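Reading time: 3 min

Search the help pages Type a keyword

Gripper comparison: frequently asked questions

Last revised 29 April 2026

What is being compared?

Two finger sets for hand-held grippers, the Grarus and the Prollisell, both with soft pads on the inner faces. The comparison covers opening range, grip on household packaging and the rate at which the pads wear. It does not cover arms. Arm results are kept on the Trirkcombe pages and use a different scoring sheet.

Why test by hand before fitting anything to an arm?

A hand-held run takes the controller out of the result. If the fingers cannot hold a packet when a person is steering them, tuning the arm will not help. Hand-held runs are also quicker to set up. A change of fingers takes 3 minutes, and the camera does not need to be calibrated again unless its bracket has been loosened.

Which objects are used?

Ordinary shop goods, in rigid tubes, flat packets and clear bags. Rigid tubes test centring and opening range. Flat packets test whether the fingertips can get under an edge. Clear bags are the hardest item for both finger sets, as the film folds between the pads and the contents shift during the lift.
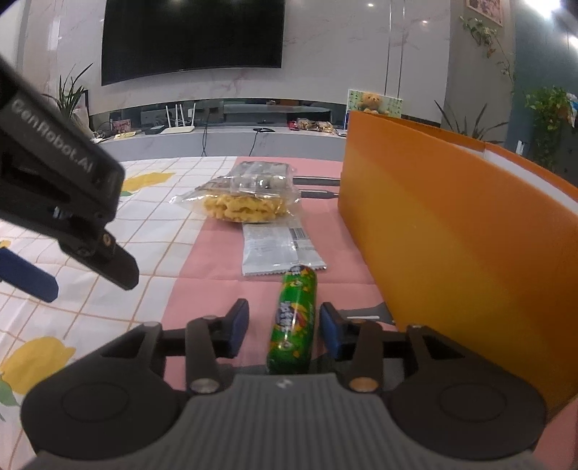 Tubes are gripped across the diameter, never end to end. Approach with the fingers fully open, lower until the tips are level with the middle of the tube, then close at a steady rate. A fast close tends to roll the tube against one finger, and the lift then starts off centre. Runs where this happens are scored as "held, not centred" and stay in the results.

Does the table covering matter?

Yes, for flat packets. A cloth gives slightly under the fingertips and makes it easier to get beneath an edge. A bare hard top gives lower scores for both finger sets. Record the covering in the run notes and do not mix coverings within one set. Patterned cloths are allowed and are useful for the camera comparison, where a plain top is too easy.

How long is a set?

One set is 500 lifts per finger set, split evenly between the object types. Pads are inspected at the end of each set and replaced at 3000 lifts, whatever their condition. A pad that has started to peel is replaced at once and the last 19 lifts are marked as doubtful.

How is a lift scored?

A lift counts as held if the object leaves the table, stays in the fingers while it is moved to the marked position, and is put down without being dropped. Damage to the packaging is noted separately. A crushed bag can still be a held lift.

Can two grippers be used at once?

Yes. Two-handed runs are scored on their own sheet. Keep the idle gripper clear of the working one, and state in the notes which hand was leading. Do not compare two-handed scores with single-handed ones.

Which camera settings should be used?

Fixed exposure and fixed white balance. Automatic exposure reacts to ceiling lights and bright windows, and the object darkens at the moment the fingers close. The Woldegiorgis controller stores the settings with each run. Older controllers do not, so write them down.

Are the December results still valid?

Only for tubes. The December runs used a harder pad, which has been withdrawn. The figures for packets and bags have been removed from the summary table and will be replaced when the current sets are complete.

No results found? Try fewer words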